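Section 3: Planning the Purchase of a Benchtop Handling Cell

3.1 Before requesting a quotation

Purchasers should complete this section before contacting Skurnent or an authorised reseller. The planning sheet supplied with the Uleck cell is divided into manual tasks, bench space, consumables and labour. All four parts must be filled in for each workstation under consideration.

1. List every manual task now carried out at the workstation. Record each task separately, even where one person completes several of them in a single sitting.

2. Observe each task on at least two occasions. Choose one ordinary working period and one busy period. Where the site receives deliveries on a fixed day, such as Tuesday, include that day.

3. Mark each task as one-handed or two-handed. A single-arm cell is quoted for one-handed tasks only. Tasks in which one hand holds a tool and the other brings a small part or packet to it must be entered as two-handed, and the dual-arm option must be priced.

Note: Small sachets and slim tools usually call for fine-tip grippers. These are not part of the base package and appear as a separate line on the quotation.

4. Record the bench as it is normally used. Do not clear it beforehand. Bottles, jars, compacts and drawer units all reduce the area in which an arm can move, and clear or shiny containers may require the upgraded sensor.

A cosmetics desk beside a window is a typical entry. The slim metal tool is held in the left hand and the small white packet in the right, with bottles, palettes and a wooden drawer organiser sharing the surface. An entry of this kind should be marked two-handed, small parts, crowded bench. The window should also be noted, as changing daylight affects the choice of lighting kit.

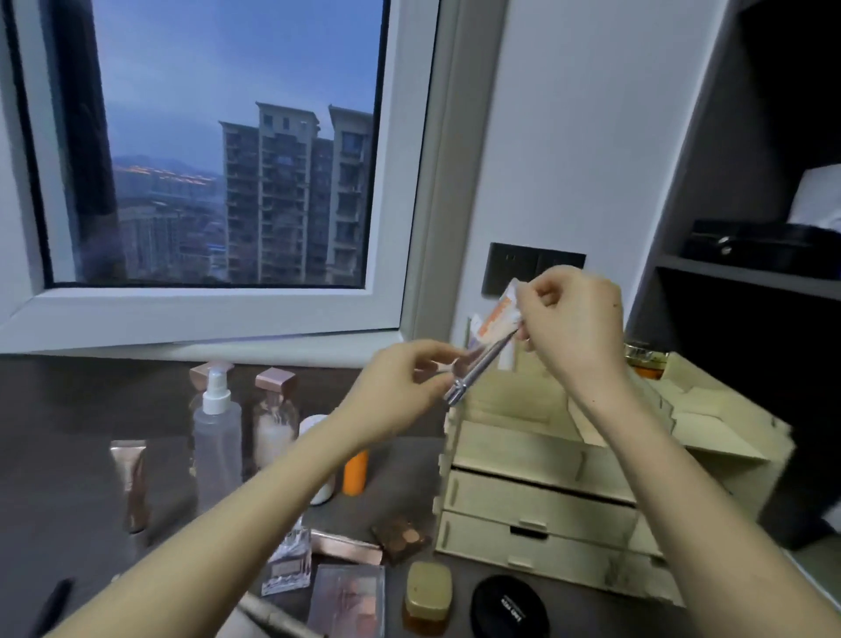
5. Measure the clear working area. The base unit requires a free strip 120 cm long. If this cannot be provided, allow for a replacement bench or a separate storage unit in the budget.

6. Estimate consumables. Sites handling more than 200 items per shift should budget for a second set of gripper tips in the first year.

Caution: Do not order a cell on the basis of catalogue reach figures alone. Drawers that pull out toward the operator must be measured in the open position.

3.2 Preparing the budget

Enter the purchase price, freight, installation and training as separate amounts. Sites using the Bolmont service plan should enter the annual fee under operating costs – it cannot be combined with the purchase price for approval purposes.

Allow 6 weeks between approval and delivery. Orders placed in July may take longer owing to the Ngô warehouse stocktake.

Staff time for the trial period must be included. During the trial, manual work continues beside the cell, and labour savings should not be claimed until it has ended.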